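Two Trains and a Fair: The Bălan Household Goods Days

By the time I reached the hall I had already been given three different sets of directions, two of them by the same man. The Bălan household goods days are held in what used to be a furniture depot, and there is a sign, but the sign faces the people leaving. I followed a woman with an empty wheeled suitcase. She had the look of somebody who had been before.

Entry was free before noon if you registered, and I had registered, as confirmed by an email dated 20th March that told me to bring a printed copy of itself. I had brought one. Nobody at the desk wanted it, so I wrote my notes on the back, and you are now reading most of them.

I should say what sort of fair this is. There are kitchen fairs where a chef in a headset sears something every twenty minutes, and there are design fairs where a stool costs the same as a used car. Bălan is where the buyers for small-town hardware stores come to decide what shape of bucket their customers will own next year. Storage gets the long wall. Cleaning gets the middle. Small appliances are down by the loading doors, where the draft is, and the people who sell fan heaters do very well there.

I started with Zellar, since their stand was the first one with chairs. Zellar makes boxes with lids. They make them shallow for under the bed, deep for the closet, and in a middle size that Dorin Surdu, who ran the stand, called "the argument," on the grounds that couples stop in front of it and have one. He let me stack and unstack for as long as I liked. The deep ones nest well when empty and come apart with a noise like a cork. The lids do not fit the middle size from last year, a fact he volunteered before I could find it out, and I liked him for that. I own last year's.

Next door was a company selling drawer dividers, and I lost more time there than I care to defend. You set the width with a sprung foot and the thing wedges itself in place. A demonstration drawer had been laid out with batteries, tape, birthday candles and a single shoelace, and it was the closest anyone at the fair came to showing how people live. I asked if the shoelace was for sale. They had been asked already.

The middle of the hall was mops. I have nothing against mops. I will only say that every mop stand had its own wet patch and its own small yellow warning sign, and that you cross this part of the fair like a heron.

Lunch was soup from a counter at the back, paid for with tokens bought from a counter at the front. The tokens were sold in strips of 9. Soup cost two, bread cost one, coffee cost two, and so after one complete lunch you had four left, enough for a second bowl of soup and a second coffee with nothing to dip in either. I met Shirin Ebrahimi in the line. She buys for a group of stores further north and was trying to trade two tokens for a slice of bread. We came to terms. She told me she walks the hall twice every year, first for the lids and then for the handles, and does not let herself mix the two.

I asked why handles.

"Returns," she said. A box with a poor lid annoys people at home, quietly, for years. A box with a poor handle gets brought back to the store, often in pieces, often with whatever was in it. She picks up every carrying box on the floor and walks ten steps with it. If the exhibitor has glued the contents down, she asks for them to be unglued.

So I spent the afternoon on handles, and it was the best part of the day. I recommend the ten steps to anyone. Hold a box by its handle with something heavy at one end and you learn at once whether the person who designed it has ever carried anything. Some handles fold flat and then refuse to stand up. Some stand up and then refuse to fold. At the Voruren stand they had a rack of lunch carriers, sewing cases and first aid boxes, all carried from the top, and a kitchen scale for anybody who wanted to see what they had loaded. I put 3 kilos of dried beans in a sewing case and walked it to the mops and back. It swung a little. The latch held. A man from another stand clapped, and I think he meant it.

Floarea Iordache looks after the carrying range at Voruren and has opinions about where the handle should meet the box. Low on the sides is her preference, so that the pull goes down through the body and the lid is left alone to be a lid. Handles fixed to the lid itself she calls "a letter of resignation." She had one on display as a warning, from a competitor she was too polite to name, with the label turned to the wall. The label was reflected quite clearly in the window behind it.

She also talked about color. Hardware stores still order gray and dark blue first, and then come back in April for the pale colors, every year, as though the idea had just struck them. Pink outsells the rest for anything that lives on a kitchen table or a craft table. Her theory is that you can find it. Mine is that nobody else in the house will borrow it to keep screws in.

There was one talk. It was given in a side room with 59 chairs, by Lorcan Mac an tSaoi, and the title was "The Second Drawer." He argued that every household has a first drawer, where the cutlery is, and a second drawer, where the cutlery would be if people were honest about the garlic press. He went on for quite a while. There were slides of second drawers from several countries, sent in by their owners, and the room made the kind of murmuring sounds you hear at a flower show. The question period was taken over by Sebastian Toma, from a firm that makes potato mashers, who felt that mashers had been treated unfairly and wanted it known that they fold now. He had one with him. It did fold. It took both hands and a moment of privacy.

On the way out I passed the Indar stand, which had been closing since two o'clock and was nearly closed. They had vacuum storage bags, and a comforter that had been flattened to the thickness of an atlas. The price list said 229 for a trade carton. I asked how many bags there were in a carton and was told it depended on the carton.

A few practical things, in no order. The coat check is free, but you need a token, and it is not the same kind of token. The floor is hard, so wear old shoes. Samples are sold off in the last hour, cash only, and this explains the woman with the suitcase, who by then had filled it and was sitting on it. If you want a particular size, say so early and look indifferent. I did not look indifferent, and I paid the full price for a divider.

The train back was late and I had the divider across my knees. At home it turned out to be a finger's width too long for every drawer in the kitchen, though it does fit the desk. I have a carrying box on the table too now, in pale pink with a white handle, and I have walked it my ten steps, and then ten more to the kitchen, and the only thing left to settle is what goes in it. 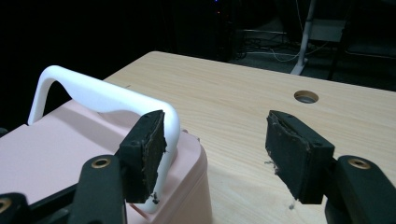
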